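Library > Pet Care and Retail > Chapter 4

May edition, by Estela Zapata

Chapter 4: What Cats Need from Their Food

Cats are wonderful to feed once you understand how odd they are! A dog will cope with a fairly wide menu, and so will we, but a cat's whole body is built around eating other animals. Its teeth slice and hardly grind at all. Its gut is short. Even its tongue is unusual, as cats can't taste sweetness, so the pudding you were guarding so carefully is of interest to them mainly for the cream.

In Chapter 3 we looked at how to read the back of a packet. Now we put that to work. By the end of this chapter you should be able to pick up a pouch or a bag, turn it over, and say which cat it would suit and which cat should leave it alone.

We begin with protein. Cats use it for growth and repair, as dogs do, but they also burn it for energy all day long, and they can't turn that process down very far when food is short. Next comes taurine, my favourite part of the whole course (former students will tell you I go on a bit). Cats can't make enough of it for themselves. Without it in the diet their eyes and heart can suffer, and that is why a cat living on dog food is heading for trouble however shiny its coat looks this week.

Then there is water. Many cats drink very little, and wet food does a lot of the work for them. Dry food keeps well, costs less and can be left out in a bowl, and plenty of cats thrive on it with fresh water nearby. We'll compare the two fairly in Section 4.2, using the sample labels from Nimbridge and Zuccaro at the back of the book.

Age matters too. A kitten of 8 weeks needs small meals, often, with plenty of energy packed into each one. A neutered cat of two may need a good deal less than its owner thinks, and a cat of 11 may need its teeth and kidneys checked before anyone changes its dinner. Section 4.3 follows one cat, Viron, through all these stages, and he's a marvellous teacher.

Appetite isn't only about the bowl, of course. Play before a meal suits a natural hunter very well, and Section 4.4 is all about stalking, pouncing and puzzle feeders.
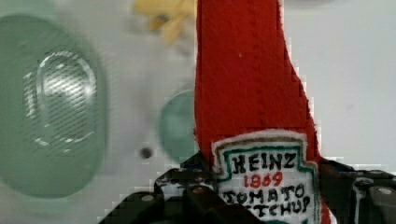 Fig. 4.1 Red plush ketchup bottle with a white label patch.

Before you read on, find a cat food label at home or in a shop and copy out the first four ingredients. Write down the feeding guide as well, and the words "complete" or "complementary" if you can find them. Keep your notes handy, as you'll need them for the Astness exercise at the end of Section 4.1.

2 comments | 11 shares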